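**To:** lostance-swap list
**Subject:** Re: Re: toy & household swap, what to do with the leftovers
**Date:** Nov 1, 2018

Hi all,

Sorry, slow reply, been on the road. Answering inline because there were a lot of questions in there and I'm typing this between two other things.

> We ended up with way more than we started with. Last time it was two tables of stuff, this time I gave up on tables. The tally sheet says 259 items came in and I would guess less than half went home with anybody. Can we please agree on a cutoff for drop-offs? People were still handing me bags while I was folding chairs.

Yes to a cutoff. One hour before close, no exceptions, put it on the flyer in big letters. I said this in July too but it got lost in the thread about parking.

Also would like to stop taking bags at all. Boxes only, open top, so whoever is on the door can see what's in there before it gets set down. I opened a bag last time and it was all lids. Just lids.

> Second thing, pricing. I know it's a swap but the tokens are not working. Kids get one token for a puzzle and one token for a bike helmet and then the parents argue. Could we do points? Or just let everyone take what they want?

I'm for no tokens. Did the Plidisier one last spring and they had none, you just walk in and take stuff, and it was fine. Quieter even. A few people took a lot, ok, but it all has to go somewhere and the alternative is my garage.

If people really want limits, then 6 things per family for the first hour and after that it's open. Easy to say at the door. No paper.

> Third, what do we do with the rest. The Farkas shop took some last year but they were picky about it and I don't want to drive over there twice again.

Called them. They'll take toys if sorted, clean, and complete. They will not take anything plush, anything with a cord, car seats, or helmets. They want it in boxes no heavier than one person can lift. Drop-off is at the back door, ring the bell and wait, they're slow. They did say please call first if it's more than a carload.

Carkier will take linens and kitchen things, any condition as long as its dry. They sell the bad stuff by weight for rags. So towels with holes are fine, don't throw those out.

> Last thing and then I'll stop. Money. Do we have any?

Some. After the hall we have $1,070 in the account. The hall wants a $50 deposit for the spring date, which we get back if the floor is swept. We did not get it back last time. I'm not naming anyone but please, the broom is in the closet by the bathroom.

I'd like to spend a little on real shelving tags and a second folding cart. The cart we have has the one bad wheel and goes left.

Ok so here's what I think sorting should look like, for whoever is doing the morning shift. Feel free to fix it, I wrote this fast.

## Sorting, draft

1. Open every box on the floor, not on the table. Tables are for stuff that's ready to go.

2. Pull anything broken, sticky or missing its main part. Goes straight in the trash pile by the door. Dont save it to decide later, later never comes.

3. Split what's left into toys, kitchen, linens, books. Anything you can't place in ten seconds goes in the mixed bin. Toys and house stuff together in there is fine, people like digging.

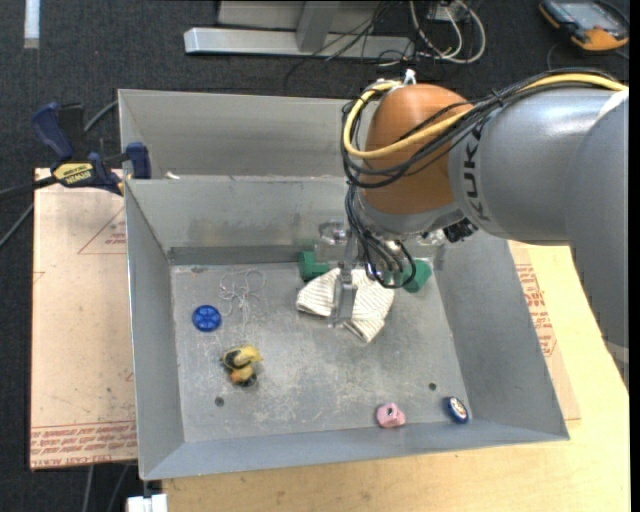
4. Puzzles and games: open the box, check for obvious gaps, tape it shut. Write "checked" on the tape. If you didn't check it write nothing.

5. Battery toys, take the batteries out. Old ones leak. Coffee can on the windowsill is for dead batteries, I'll take it to the drop point.

6. Linens folded, sheets tied as a set if there is a set. Stained ones go right in the Carkier box.

7. Books spine up. No encylopedias, please, we still have the last ones.

## Who can do what

Need two people for the morning, two for the door, and at least one with a truck or a big wagon for the end. I can do the Carkier run but not Farkas, wrong direction for me. If you can do Farkas reply to the list and not just to me, I lose things.

Spring date isn't set. Lostance hall has two openings and I'll send both once they call back. If you hate mornings say so now.

More later, have to run

---
you're getting this because you signed up at the swap. to get off the list send a blank message with "remove" in the subject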